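Coltside Facilities Desk
Ticket 2686
Opened: 17 Apr 2023
Site: Heffernan House, second floor
Category: Lost property / small items
Priority: Low
Status: Open, awaiting reply

Reported problem
Resident in room 109 says the hair ties and bracelets sent back from the laundry came in one bag, all tangled together. Some of them may belong to another room. Resident would like them sorted and anything that isn't hers taken away.

Log

Entry 1
Bag collected from room 109. It is a Padovis mesh wash bag, the small size. The zip works but the pull is missing. Label gives no room number.

Entry 2
Rang Dallis, who do the laundry. They say small items found in pockets or pillowcases go into whichever mesh bag is nearest. They don't keep a list. Asked them to use a separate bag per room from now on and they said they would pass it on.

Entry 3
Bag tipped out on the striped cover. The beaded strands are looped through each other and need to come apart slowly. Do not pull — if a strand goes there will be beads all over the bedding. Allow 60 minutes.

Entry 4
Started using the green box for anything that has been dealt with. Pale blue coil hair tie is in there. Still to do: the purple coil, the pink and clear bead bracelet, the black band, the knotted black cords and the dark beads.

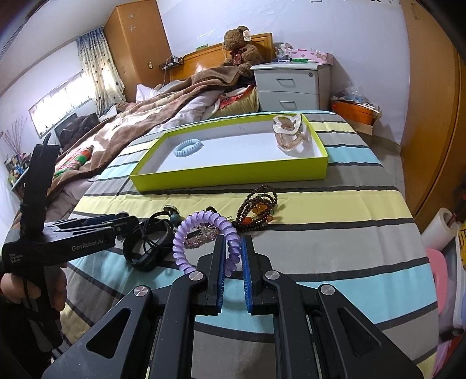 Attached to entry 4: items still out on the cover, green box behind.

Entry 5
Resident asked by phone which ones are hers. She is sure of the pale blue coil and the pink and clear bracelet. Not sure about the dark beads with the amber ones in the middle. Says the round teal bead could have come off something of hers — she will check.

Entry 6
Note put up by the second floor lift asking about dark red-brown beads and a black band. No replies so far.

Next steps
Hold unclaimed items at the desk until the end of June. Replace the Padovis bag and write the room number on the label in laundry pen. Close the ticket once the resident has confirmed about the teal bead.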